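Home | Articles | Industry | Work and Technology | Random page

Page handling at Ostedell

Reading time: 2 min

Page handling at Ostedell is the partly automated checking of printed brochures at the Ostedell print finishing house. It was introduced by the owner of the site, Kalniņš, and it uses robot arms supplied by Plivico. The arms hold and turn the pages of finished brochures, and the staff compare the pages with the approved proof.

Background

Before the change, all sample copies were opened and turned by hand. From a run of 2,000 copies, 168 were taken for checking. The workers stood at the tables for most of the shift, and sore wrists and dry fingertips were common complaints. The first arm was installed in May, on a trial basis, and three others followed, so that the department now has four.

Brochures are more difficult for a gripper than boxes or books with hard covers. The paper is thin and glossy, it bends under small pressure, and the corner of a page often lifts by itself.
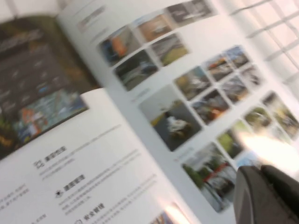
Gripper fingers against the page of an open brochure with many small photographs of vehicles.

Effects on the staff

No position was closed in the checking department, but the content of the work is different. Two operators in each shift watch the arms, clear the pages that stick together and decide if a copy is accepted. Decisions about color and text stay with people - the arms do not judge the print.

The pages are logged in a program called Rellora, which also records every stop of an arm. Some employees welcomed the lighter work. Others said that it became more lonely, and that the log made them feel observed. After talks with the staff, the names of operators were removed from the stop reports.

See also: Bookbinding, Print finishing, Industrial robot

Shares: 4 | Comments: 2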